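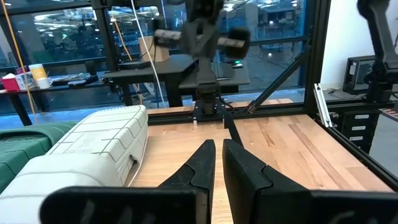

サンダル片手にロボットに会いに行く日曜日

朝の9時すぎ、駅から川沿いの道をてくてく歩いて、フォンテスの公開日に行ってきました。ロボットの工房を年に一度だけ近所の人にも開けてくれるというので、編集部でいちばん機械に弱い私が手を挙げたんです(炊飯器の予約すら毎回説明書を見ます)。申し込んだ人は174人。入口で渡された整理券は19番で、けっこう早起きしたつもりだったのにな、とちょっと悔しかった。

案内してくれたのはシモーネ・メンドンサさん。広報の人かと思ったら、ふだんは制御のプログラムを書いているそうで、「今日はしゃべる係です。明日からまた黙ります」と笑っていました。声がよく通るので、後ろのほうにいた私にも全部聞こえます。ありがたい!

さて、ロボットと聞いて、みなさんは何を思い浮かべますか。私は完全に、顔があって、目が光って、こんにちはとお辞儀してくれるやつでした。でもここの主役は腕です。木の天板の作業台に黒い腕が向かい合わせに取りつけられていて、先っぽに指がある。顔はありません。なのに、しばらく見ていると、だんだん「右の子」「左の子」と呼びたくなってくるから困ります。隣にいた小学生は、もうとっくに名前をつけていました。右がモグ、左がパクだそうです。

工房のほうにもちゃんと呼び名はあって、この作業台のプロジェクトは「タルナ」といいます。目標は、家の中のふつうの片づけ。工場の部品みたいに形の決まったものを扱うよりも、脱ぎっぱなしの履物のほうがよっぽど手ごわい、とシモーネさんは言います。柔らかいし、曲がるし、向きも毎回ちがう。うちの玄関を思い出して、思わず下を向きました。

デモを担当したのはヴァルッテリ・ニスカネンさん。口数は少ないけれど手つきがとても丁寧で、台の上のものを置き直すたびに、指先でちょん、と角度を直すんです。あれは癖なのか必要な作業なのか、聞きそびれてしまいました。

午前のデモの題材は、まさにそのサンダル。青緑と薄いグレーと淡いピンクの三つが、そろいもせずに台に置かれて、奥には白い丸鉢の多肉植物までいます。とがった葉っぱに縞が入っていて、なかなかの美人さん。腕がサンダルに近づくたびに、見学の人垣から「おお」とか「そっちじゃない」とか声が漏れて、なんだか運動会の応援席みたいでした。

動きは思っていたよりゆっくりです。すーっと寄って、止まって、少し考えるような間があって、また寄る。一度、指がサンダルの縁をつるっと滑ったときには、見ている全員が同時に「ああー」。ヴァルッテリさんだけが平気な顔で手元のメモに何か書きこんでいました。やり直しは二回。三回目でつまみ上げたときの拍手といったら! 私も思いきりたたいて、整理券をくしゃくしゃにしてしまいました。

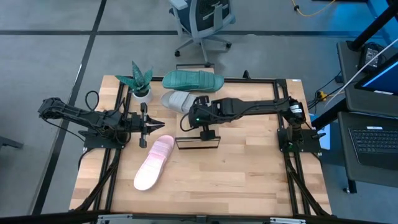 ロボットの腕は、物のつかみ方をどうやって覚えるのですか。

人が腕を動かして手本を見せ、そのときの動きと映像を記録して、それをもとに学習させます。同じ作業でも物の位置や向きを変えながら、手本を何度もくり返します。

私がいちばん気になっていたのもそこで、休憩のあいだにシモーネさんをつかまえてしつこく聞きました。タルナでは、履物をひとつ置き直す動きのために、一日に16回の手本をとるのだそうです。多いのか少ないのか、素人の私にはぴんと来ません。「もっとやればいいというものでもなくて、くたびれた人の手本は雑になるんですよ」とのこと。なるほど、疲れた日の私の洗濯物のたたみ方を手本にされたら、ロボットだってたまらない。

ちなみに、記録した動きを見返すためのソフトは「ノテッティ」という名前で、こちらは工房の自作。再生ボタンの隣に、なぜかコーヒーカップの絵のボタンがあります。押すと画面が一時停止するだけだそうです。こういうのに弱いんですよ、私。

昼前には、手本をとる体験コーナーにも並びました。教えてくれたのはカウアン・マセドさん。持ち時間は一人8分で、練習用の小さな操作器を握ると、画面の中の指が私の指に合わせて開いたり閉じたりします。簡単そうでしょう? これが全然うまくいかない。画面だと奥行きがつかめなくて、つかんだつもりが手前で空振り、今度は行きすぎて相手を押してしまう。カウアンさんが横から「肩の力を抜いて、止まるときは早めに」と言ってくれて、最後の最後にようやくひとつ持ち上がりました。時間切れのベルと同時だったので、成功に数えていいのかはあやしいところです。私の次の番だった例の小学生は、最初の一回でひょいと成功していました。くやしい。

帰りがけ、売店代わりの長机で、共同研究先のシヴィクが作ったという指先のゴムの見本をさわらせてもらいました。消しゴムより少し硬くて、ぎゅっと押すとゆっくり戻ります。持って帰れるのかと聞いたら、それはだめでした。代わりにもらったのは腕の形のシールで、いま手帳の表紙に貼ってあります。

次の公開日は来年の4月の予定で、申し込みはフォンテスの受付窓口へ。体験コーナーは午前のほうがすいています。会場は床がコンクリートで足が冷えるので、厚めの靴下をどうぞ。ちなみに私は帰宅してすぐ、玄関のサンダルをそろえました。翌朝にはもうばらばらでしたけど。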